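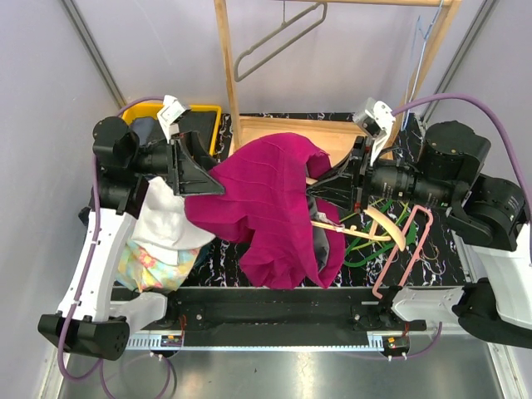

21 demos before lunch was what I'd promised myself, and I got there, but only just, and my shoulders are telling me all about it. I'm on hangers this fortnight. You sit at the controls with a handle in each hand, the two arms copy whatever you do, and all of it gets saved so the model can learn from it later. The task sounds like nothing: take a piece of clothing, get the hanger in, put it on the rack. I could do it half asleep at home! But try it with a black gripper on each side and no sense of touch and you start to feel very sorry for toddlers. The magenta one with the dark grey lining is my nemesis. Left arm has the shoulder, right arm is poking about in the opening, the beige hanger is partly in, and every bit of cloth you let go of flops straight back over the place you need to see.

I've worked out a few things, which I'm writing down so I don't have to work them out again after the weekend. Shoulder first, always. Lift it higher than feels sensible, so the cloth makes a sort of tent, and then go in with the hanger low and flat. If I go in from above I catch the lining and the whole lot comes with me. And slow down at the second shoulder! I always rush that bit, I can feel the end coming and I get greedy.

The lead at Stonden (that's our room, all the rooms have names, ours sounds like a garden centre) came by mid-morning and watched me do a few. Feedback was that I hesitate too much. Apparently when I stop to think, the arms stop to think, and if enough of us do it then the model learns to hang about in mid-air like someone who's forgotten why they came upstairs. Fair point. So now I do my thinking before I press record, which feels like standing at the top of a diving board, but the afternoon ones were smoother, I'm fairly sure of it.

Big argument over tea about whether to keep the messy ones. Say you drop the sleeve, pick it up again and finish fine. Do you bin it? I used to. The Naltier room keep theirs, on the grounds that a robot which has only ever seen things go right won't have a clue when they go wrong, and I've come round to that. What I won't keep is the ones where I've fumbled for ages and then got there by luck. So my rule from today is one recovery is fine, two is pushing it, three and it's deleted. We'll see if I stick to it.

Total on the board for the hanging task is 2051 across both rooms, and 281 of those are mine, which I'm ridiculously pleased with. Laxdal, the software people, want lots more before June. They also want more variety, so it's the floral thing next, and I'm not looking forward to it. Thin cloth is the worst. It clings and it slides and you can't tell how much you've got hold of until you lift.

Had a go on the old way too, where you switch the motors to floppy and push the arms about yourself. I did 5 like that and hated it, my own arms kept getting in the way of the cameras and I banged my elbow. Lovely for something simple like opening a drawer, I should think. Hopeless with two arms and a hanger.

Missed the 6 o'clock bus, so walked down to Ostcombe and got chips. Came home and hung up the washing, and caught myself pinching each shirt at the shoulder with finger and thumb, elbows stuck out, going low and flat with the hanger. It went in first time, mind you.

Tomorrow: ring the dentist, find the wrist support, start on the floral.

2020-02-21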